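Pliline 2 review: a motion planner that would like you to slow down

Posted July 2020

Two months ago I was using Moteo for everything, and I was unhappy in a familiar, comfortable way. Moteo plans an arm motion the way my uncle parks a car. It gets there, and you don't want to be watching. So in May I bought a single-seat license for Pliline 2, moved our tube-handling job over to it, and have been keeping notes.

Installation took an afternoon. The installer asks for your arm model, your gripper, and where you keep your calibration files, and then ignores the third answer. I copied them over by hand. After that it found the arm on the first try, which I had not budgeted time for, so I had lunch.

The good part is the planning itself. I ran the same 600 requests through both packages, all of them moves between a clear tube rack and the things around it, with white walls on three sides of the bench. Moteo found a path it liked for 507 of them. Pliline managed every one but two, and the paths look like something a person would have drawn. The elbow stays where you'd want an elbow. It also has a setting called "courtesy margin" that keeps the wrist a chosen distance from anything tall, and I have become fond of it despite the name.

The median plan took 177 milliseconds on my aging desktop. Moteo was faster when it worked, and I'd gladly give those milliseconds away.

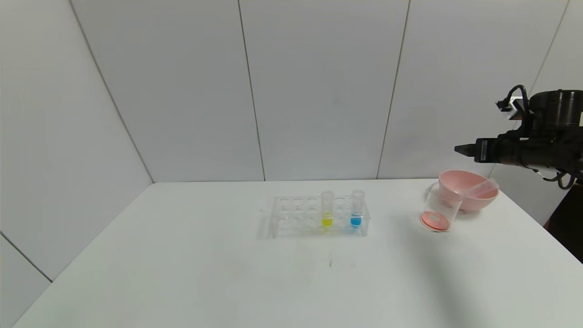

Perception is where the money runs out. Pliline comes with an object finder called Mosta, sold as a bonus, and it behaves like one. On colored, solid things it's fine. Clear plastic is another matter. Mosta will report a transparent rack as a rack, then as two racks, then as a region of table about which it has concerns. White on white doesn't help it either. The forum advice is to put dark paper under everything, and I can report that this works and makes your bench look like a school play.

What I ended up doing was measuring the rack position once, typing it in as a fixed object, and letting Mosta worry only about bowls and other cheerful items. If your job can live with that, you'll be happy enough. If you need to find clear parts dropped anywhere on a table, keep shopping.

A few smaller gripes. The timeline editor has an undo button that undoes the last thing it considers important. Error messages are short: my favorite so far is "Goal unsuitable," with no hint as to what would suit. Log files are named by a number that restarts every session, so by June I had a folder of 334 of them and a strong wish for dates. And collision shapes for cables don't exist. You fake a hanging cable with a fat cylinder, and then the planner treats the cylinder like a load-bearing wall.

The manual was written by Bunnag, the company that sells the thing, and it's better than most. The control chapter explains the speed limits in plain words, with the defaults printed in a table. The defaults are very low. On day one my arm crossed the bench like a man carrying soup. You can raise them, but the program asks you to confirm each joint separately, every time, with the same box. I now click through it without reading, so I'm not sure who's being protected.

Support answered both my emails within a day. One answer was useful and the other was the manual again.

I've kept the license. Moteo is still installed for the odd quick test, and for the sake of the plugin that reads our old files, which Pliline says it will support in the next release. It said that in the last release too.

Planning: 5 out of 5
Control: 4 out of 5
Mosta: 2 out of 5, or 3 if you own dark paper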